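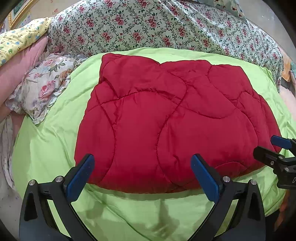 February 5, 2020

Attended the open day at the Werkemura household robotics laboratory on behalf of our center's equipment and training office. Arrived at 9:40 and signed in at the front desk. The visit had been arranged in the fall and postponed once. I set down the day in order while it is fresh, since the formal report is not due until March and my notes from the previous visit proved too thin to be of much use.

The morning opened with a welcome in the ground floor meeting room, where 50 chairs had been set out and most were taken. The director of the laboratory spoke on the purpose of the program, which is to teach machines the ordinary handling of bedding, clothing and table linen. The talk was clear and kept to its time. The laboratory holds that cloth remains the hardest material in domestic work, harder than glassware, for the reason that it has no fixed shape. A cup that is set down stays a cup. A quilt takes a new form every time it is put down, and the machine must work out afresh where the corners have gone.

We were then divided into groups and taken upstairs. My group saw the bedding station first. The task under study was the folding and placing of a thick red comforter on a made-up bed. The operator works with two hand-held grippers, one in each hand, and each carries a camera. There is no robot in this part of the work. The person performs the task with the same kind of fingers the robot will later have, and the recordings are used for its training. The comforter ends as a folded bundle in the middle of the bed, upon a light green sheet, clear of the ruffled pillow and the floral cover.

I was pleased to find a bed furnished as a bed would be in a family home, with flowered prints and pillows that do not match. Our residents' rooms look a good deal more like this than like the white test beds shown in the Denby brochure. I raised the matter with our guide, who replied that the laboratory prefers mixed patterns, and that the comforter was chosen for its looping seams and its slight shine. Both make the surface difficult to read from one moment to the next. The puckers along the stitching are useful to the eye, but the fingers are inclined to catch at them and take up only the top layer, leaving the filling behind.

The grippers are simpler than I had supposed. Each finger is a black linkage ending in an angled tip with a blue pad. I asked whether the pads mark the fabric and was told that they do not, though they are replaced after 900 folds as a matter of routine. I have written this figure down because our own laundry supervisor is certain to ask for it.

Visitors were permitted to try the grippers on a smaller quilt at a side table. I took a turn. The difficulty lies in judging how much cloth one has hold of. Without the feeling of the fabric in the hand, I twice closed the fingers on a single layer and drew it away from the rest. On the third attempt I completed one fold, which was crooked. The operator advised me to approach from lower down and to move both hands at the same speed. My wrists were tired within a few minutes, and I have a fresh respect for those who do this for a full shift.

Lunch was provided. I sat with two visitors from the Khổng textile workshop, who were chiefly interested in whether the method could be applied to the turning of heavy curtains. We agreed to exchange notes. The soup was good and the room was very cold.

The afternoon began with the demonstration of the Sedent unit, a seated-height robot with two arms. It was asked to fold a hand towel, then a bath towel, then a light blanket. The hand towel was folded without fault. The bath towel took longer and was finished with one edge turned under. The blanket was not completed — the machine lost the far corner, waited, and was stopped by the attendant. I record that the staff made no attempt to hide this, and that the explanation given was plain and to the point. The laboratory does not expect the unit to manage a full-sized comforter this year.

There followed a question period of 40 minutes. Most of the questions concerned cost, and most of the answers were deferred. One visitor asked how the recordings are stored, and whether private rooms are ever filmed. The reply was that every location is used by written agreement and that no person other than the operator is present. I consider this acceptable but would wish to see the form of the agreement before our center takes part in anything of the kind. I asked for a copy and was promised one by mail.

Points to carry into the report: the condition of the pads and who would replace them; the time needed for one bed, which was not stated; noise, which was low; the question of whether our fitted sheets would be suitable, as all the sheets discussed today were flat. I neglected to ask about fire-retardant covers and must write to the laboratory on that subject.

Left at 3:50. The return train was late. Parking receipt and visitor badge are in the folder — the badge is to be mailed back.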